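3. The Last Articles of Haf Rowlands

Rowlands wrote for the Orlow for 20 years, and her final two pieces, both from May, are a joy to read side by side. She typed them at her own table, and her editor, Mererid Gough, changed almost nothing!

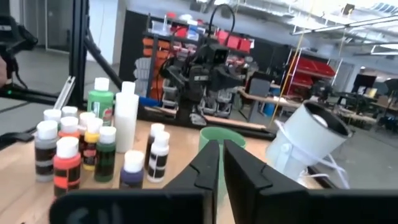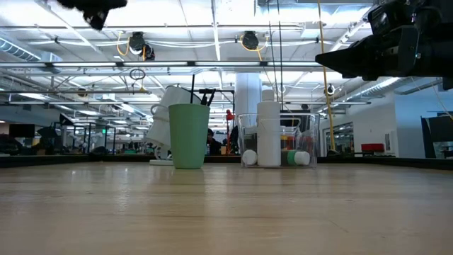
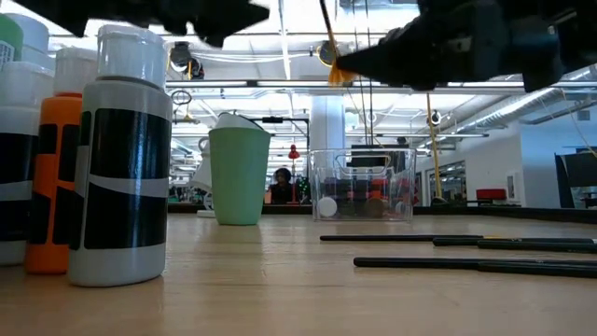
Figure 2. Tabletop with a green cup and bottles (first and third views), and with the cup beside white mugs (second view).

3.1 Length and voice

The first article, on choir outings to Dastham, runs to 4,000 words; the second, a memory of her teacher Ynyr Prothero, stops at 2,000. What a difference that makes! The long piece wanders happily (there is a whole page on sandwiches), while the short one keeps to a single evening and a single song. Foulkes reads the second as a farewell. I hear something livelier in it, especially the wonderful passage where Prothero forgets the words and hums the last verse. Gough's letters to Rowlands, now in the Grellville archive, show that the humming was a late addition, written in by hand on the proof.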